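How Does Cloth Get Made?

Hi, it's Benedicta again! Last month I told you about bread, and so many of you wrote in asking about clothes that I had to do this one next. So grab something made of fabric — your sleeve will do — and hold it really close to your eye. See all those tiny lines? Those are threads, and they're holding on to each other without any glue at all.

Most cloth that doesn't stretch much is woven. Weaving uses two sets of threads. One set is pulled tight on a big frame called a loom, and those are the warp threads. The other set is the weft, and it travels from side to side: over one, under one, over one, under one, all the way across. Then it turns around and comes back, but this time it goes under the ones it went over before. That's the whole trick! Everything fancier is just a change in the overs and unders. 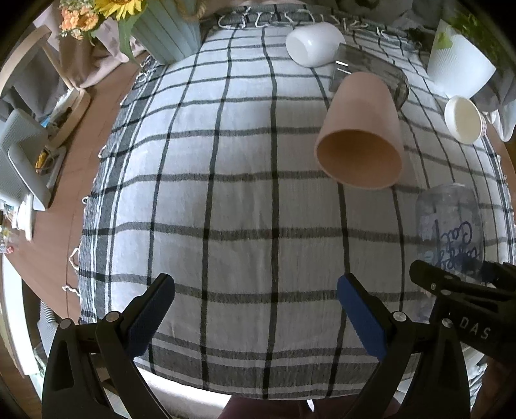
Now for stripes and checks. If you put some dark threads in the warp, you get stripes going the long way. If you put dark threads in the weft too, the stripes cross and you get squares. Where a dark thread crosses a white one, your eye mixes them up and sees a sort of in-between gray. I love that part.

And what about the ends? When a weaver cuts the cloth off the loom, the warp threads stick out and could start to slip loose. You can fold them under and sew a hem, or you can knot them in bunches and call it a fringe. My friend Abena Asante weaves scarves in Rirkstead, and she once tied 1000 knots for a single blanket (her fingers were not happy).

Want to try? You'll need a piece of stiff cardboard, some yarn and a grown-up to help with the scissors. Cut little notches along the top and bottom, wind yarn up and down between them, and tape the ends at the back. Then take another color and go over, under, over, under. Push each row down with a fork so it sits snug. After 30 rows you'll have a mat big enough for a doll's house, or a very small rug for your desk.

If your edges pull in like an hourglass, leave the yarn a bit looser when you turn around. Mine still do it sometimes!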